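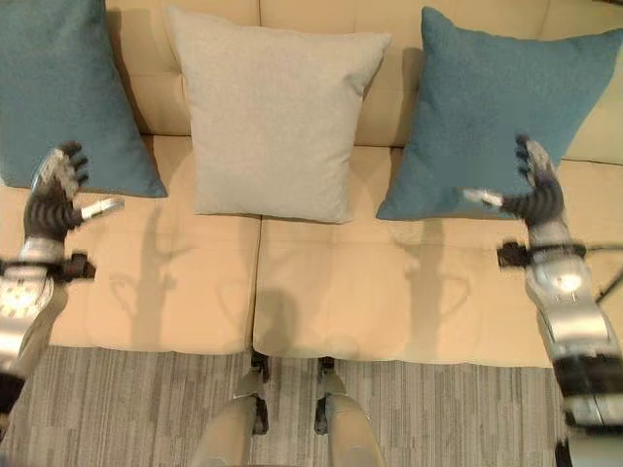
Vendredi soir, presque onze heures

Je rentre à peine du tribunal (enfin, rentrer, c'est vite dit, le train est resté planté je ne sais combien de temps en rase campagne) et je veux noter ma journée avant d'aller dormir, sinon demain j'aurai tout mélangé. Le juge a rendu son ordonnance dans l'affaire Brutine ! Prindden doit suspendre la vente de ses bougies parfumées tant que l'étiquette ne mentionne pas les allergènes. Suspendre seulement, le fond viendra plus tard, peut-être pas avant l'été, mais j'avais tellement peur qu'on nous renvoie à nos chères études que j'ai dû relire la dernière page trois fois sur le banc du couloir.

Jessie Innes, qui plaidait en face, est venue me serrer la main avec beaucoup de gentillesse. Elle m'a glissé qu'elle ferait appel, bien sûr, et que son client avait déjà 2 222 boîtes prêtes à partir dans l'entrepôt. Je la comprends, j'en ferais autant à sa place. Elle avait d'ailleurs un argument très solide sur la pièce 17, le rapport du laboratoire Guerra, et j'ai bien cru un moment que tout allait basculer là-dessus. Il faudra que je reprenne ce rapport à tête reposée, toutes ces annexes, presque 267 pages, que j'ai lues trop vite en janvier.
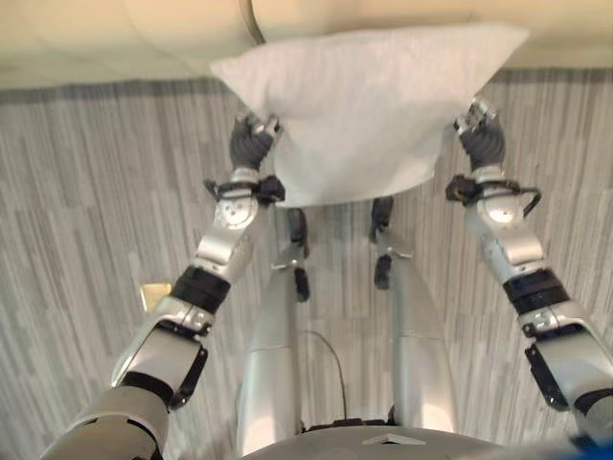

Un coussin blanc tenu par les deux coins.

Ce qui me tracasse, c'est Clodeo. Ils vendent les mêmes bougies sous une autre marque et l'ordonnance ne dit pas un mot d'eux. Faut-il les assigner à part, ou bien attendre l'appel ? Ma cliente voudrait foncer, moi je penche pour une lettre d'abord, bien ferme mais polie, comme on me l'a appris à mes débuts (je revois encore mon premier patron barrer tous mes adverbes en rouge). Je lui téléphonerai après le week-end, quand l'euphorie sera un peu retombée, la sienne et la mienne.

Dîné d'une soupe et d'un reste de fromage. Penser à faire signifier l'ordonnance au plus vite, et à rendre à la bibliothèque de l'Ordre le gros traité de la consommation que je garde depuis une éternité.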